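Chapter 6
Sorting and Boxing Small Things

In this chapter you will learn to:
sort small household items before you pack them
choose a box that fits what goes in it
place soft and hard items so that neither is damaged
write a box label that another person can use

Key terms: category, open box, filler, nesting, contents label

Chapter 5 dealt with large items such as bedding, lamps and kitchen chairs. Large items are slow to move but easy to plan for. You can see them, measure them and decide where they will go. Small items take more decisions. A shelf of toys, figurines and keepsakes may fill only one box, yet each piece has to be picked up, looked at and put somewhere.

Most of the work in this chapter is done at a table in the living room. A table near a sofa is a good place to sort. You can work at a comfortable height, and the sofa gives you a second surface for bags and cushions. Leave the cloth on the table if there is one. It keeps hard pieces from sliding and protects them when they are laid on their sides.

6.1 Sorting Before Packing

Begin by dividing the items into categories. For a child's shelf or a display shelf, three categories are usually enough.

Soft items. Plush animals, cloth dolls and small pillows. They can be pressed lightly and will return to shape.

Hard items. Figurines, molded toys and anything with a painted or glossy finish. Thin parts such as ears, hands and antennae can snap, and paint can rub off on a rough surface.

Daily items. Phones, tissues, keys and chargers. These often lie on the same table but do not go in the box. Move them to one side before you start so that they are not packed by mistake.

Sort everything first and pack second. Students who pack as they sort tend to fill the bottom of the box with whatever was closest and then have to empty it again.

6.2 Choosing the Box

Use the smallest box that holds the category with a little room to spare. In a box that is too large, the contents shift each time it is lifted. The Tunstall workbook that goes with this course uses a box 40 centimeters long for its toy exercises, and any clean box near that size will do. Check that the bottom is flat and the corners are firm. A white or light interior helps, as small pieces are easy to find against it.

6.3 Placing the Items

Lay the longest soft item in first, lengthwise, and set its ears or legs straight. Rounded toys can then stand or lie beside it, where the plush acts as filler. Wrap glossy figurines in tissue before they go in. If a figurine has a raised hairstyle or another part that sticks out, lay it on its side on the cloth, wrap the raised part, and then wrap the body.

Figure 6.1. Plush rabbit placed lengthwise in an open box. Figure 6.2. The rabbit with two round toys, tissue packs to the right of the box. Figure 6.3. A glossy figurine on its side on the tablecloth.

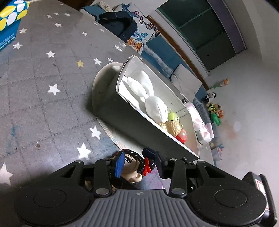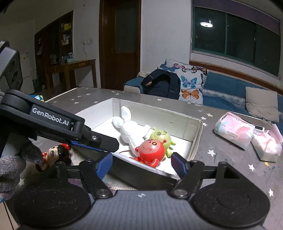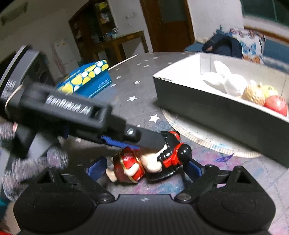 6.4 Labeling and Closing

Write the contents label before you close the box. A good label gives the room, the category and the items that someone might ask for by name. "Toys" is a poor label. "Living room, shelf toys, rabbit and two round figures" is a useful one. Put the label on a short side so that it can be read when boxes are stacked.

Close the flaps or fit the lid without pushing down. If the top will not lie flat, remove one item and start a second box. Section 6.5 explains how to number boxes that belong together and how to record them on the packing sheet at the back of this book.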